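Werkstattbuch Restaurierung, Abteilung Flechtwerk und Kleinobjekte
Eintrag Dienstag, März
Geführt von: Z. Sarıgül
Zur Kenntnis: D. Pintér

Betrifft: Nachlass Troller, Konvolut 277, Reinigung und Festigung der flachen Brot- und Gärformen

Fortsetzung des Eintrags vom Vormonat. Die Trockenreinigung der ersten Gruppe ist abgeschlossen. Verwendet wurden Ziegenhaarpinsel und Latexschwamm, Absaugung auf niedrigster Stufe. Auf der Innenseite der Formen haften Mehlreste, die mit dem Teig vermutlich über Jahre eingetragen wurden. Herr Pintér hat angeregt, diese Reste an mindestens einem Stück unberührt zu belassen, da sie als Gebrauchsspur gelten können. Dem wird gefolgt; das betreffende Stück ist auf der Karteikarte rot vermerkt und von jeder weiteren Behandlung ausgenommen.

Die Randwülste sind überwiegend stabil. An den Bindestellen ist die Peddigschiene spröde und löst sich stellenweise aus dem Strohstrang. Eine Befeuchtung in der Kammer wurde für die Dauer von 3 Stunden durchgeführt, danach ließen sich die Enden ohne Bruch anlegen. Eine längere Befeuchtung wird wegen der Mehlreste nicht empfohlen (Schimmelgefahr).

Klebeproben: Methylcellulose in zwei Konzentrationen, aufgetragen auf Probestränge aus neuem Roggenstroh. Die schwächere Lösung zieht sauber ein, hält jedoch unter leichtem Zug nicht. Die stärkere Lösung hinterlässt einen schwachen Glanz, der nach dem Abnehmen mit feuchtem Wattestäbchen verschwindet. Für die Bindestellen wird die stärkere Lösung vorgesehen. Restbestand im Gebinde: 500 g, Nachbestellung bei Kuster ist veranlasst.

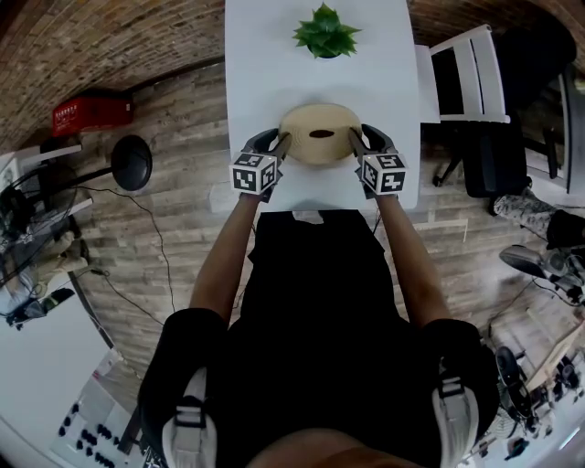 Flaches rundes Stück in Beige mit dunkelbraunem Fleck in der Mitte, auf dem weißen Arbeitstisch.

Zur Frage der Verfärbungen im Bodenbereich, die im Konvolut mehrfach auftreten: Dunkle Stellen in der Mitte können von der Spirale des Anfangs herrühren, an der das Material dichter liegt, ebenso von Fett oder von Standfeuchte. Eine Entscheidung nach Augenschein ist nicht zulässig. Vorgesehen ist eine Betrachtung unter UV sowie ein Löslichkeitstest an verdeckter Stelle. Bis zum Vorliegen der Ergebnisse wird an den Flecken nicht gearbeitet.

Lagerung: Die gereinigten Stücke liegen einzeln auf Seidenpapier in den flachen Kartons der Serie Tremgate. Die Kartons sind für die größeren Formen zu niedrig - der Deckel drückt auf den Rand. Für diese ist eine Einlage aus Polyethylenschaum zuzuschneiden und der höhere Karton zu verwenden. Stapelung höchstens zu zweit.

Klima im Arbeitsraum unauffällig. Das Messgerät am Fenster zeigt gegenüber dem Gerät im Depot eine Abweichung von 2 Prozentpunkten relativer Feuchte. Abgleich durch Herrn Pintér steht aus.

Offen:
UV-Aufnahmen der Böden (Sarıgül)
Abgleich der Hygrometer (Pintér)
Rückfrage an die Sammlung Clekelton wegen der Vergleichsstücke, insbesondere zur Bindetechnik am Rand
Karteikarten der zweiten Gruppe anlegen, Maße noch ohne Gegenprüfung

gez. Sarıgül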